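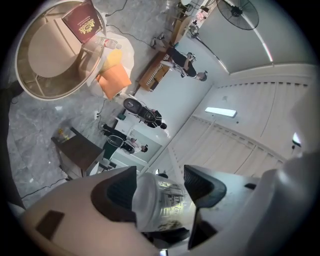
ok so I finally got my new ski boots properly fitted and I have to talk about it, sorry to everyone who follows me for soup recipes

1/ Background: I've been skiing in the same boots for 17 years. Bought them off the sale rack at Wevo because they were comfy in the store. If a boot is comfy in the store it's too big! I know that now!!

2/ I had every trick going. Two pairs of socks. Foam wedge behind the calf. Buckles cranked so tight my toes went to sleep by the second chair. And my heel still came up every time I tried to turn left on anything steep.

3/ For years I figured I was just bad at left turns. Took a lesson at Kesska last winter and the instructor watched me do one run, pointed at my boots and said "who sold you those"

4/ So this month I drove out to Zorbridge, where there's a little fitting place called Csonka. Booked the long appointment. They had me stand barefoot, then bend my knees, then stand on one leg like a flamingo. I fell over. Twice.

5/ Turns out (to me anyway, the fitter looked very unsurprised) I'd been in a boot 2 full sizes too long. My left foot also rolls in a lot when I bend, so the knee goes in, so the ski goes wherever it likes. Left foot. Right turns, fine. Left turns, chaos. I'm still working out which foot does what in my head, don't quiz me

6/ They made me a footbed for each foot, heated up the liners, and had me stand there buckled in for what felt like a whole movie. Then they ground a bit off the shell near my ankle bone. The smell of hot plastic, wow.

7/ Since people always ask about money: the footbeds and the fitting work were $172 on top of the boots. I winced. But I've spent more than that on lift tickets for days when I quit at lunch with my feet screaming, so.

8/ First day out in them was 12 December 2024, Kesska, 60 minutes of nothing but the baby blue run by the lodge. I could feel my whole foot. I tipped my ankle and the ski went!! I yelled out loud and a small child in a dinosaur helmet stared at me

9/ Downsides: they're a beast to get on in a cold parking lot. Put them on indoors. Also one spot on my right little toe is still grumpy, so I'm going back to get it punched out a touch (the tweaks are free the first season, ask your shop)

10/ If you're going for a fitting, bring ONE pair of thin ski socks, trim your toenails, wear shorts or something that rolls up past the knee, and tell them where it hurts even if you feel like a whiner

11/ old boots are free to anyone near Zorbridge with much bigger feet than me. DM me, they come with the foam wedge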